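January, 4:10 pm. Glue tests, shelf labels

Third batch of paste, wheat starch this time. 100 g to 860 ml water, cooked slow. 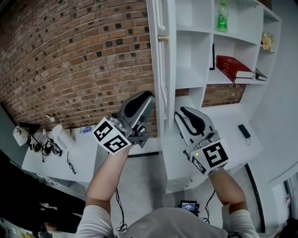
Sets too fast at the edges, corners curl by morning. Leonor thinks the paper is the problem, not the paste. Maybe. The Ostrowski stock is 65 gsm and drinks up evrything.

Tried brushing the back twice, 36 min under weights. Better. Still one bubble near the fold.

Urszula wants the labels readable from the door so bigger type, redo the template. Ask Clulent for the heavier cream sheet, they still owe us a sample pack.

Old paste smells, toss it. Strainer needs a proper wash, lumps agian.

Tmrw: same recipe, less water, leave under weights overnight.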